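Why did the laundry robot stop?
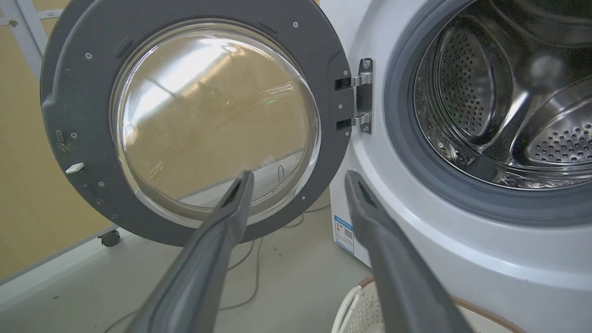

The washing machine door is wide open, and the robot's two grey fingers are pointing up towards it.

Meet Vetlow! It's a robot that is learning to do the washing, and one June it got into a real muddle. It pushed and pushed at a washing machine door that simply would not shut. Then it stopped dead and a red light came on.

So what went wrong?

Robots don't look at things the way you do. Vetlow had worked out where the door was from one quick look, but a glass door is tricky. Glass is see-through AND shiny, so it can show you a bright window that is really on the other side of the room! Vetlow got the distance wrong by 2 centimetres and pushed too close to the hinge.

Try it yourself on a door at home (a room door, with a grown-up nearby, and keep your fingers well away from the gap). Push near the handle. Easy! Now push near the hinge. Much harder, isn't it?

Vetlow felt the door pushing back, harder than it should. It has a rule for that: if something pushes back too hard for 3 seconds, let go and wait for a person. Engineers call this a safety stop, and it worked brilliantly. Nothing got bent.

Manju Dubey, one of the engineers, taught Vetlow to look for the dark plastic rim and ignore the glass. It takes three looks now before it moves its arm.

Word to know
Hinge: the part that joins a door to its frame and lets it swing.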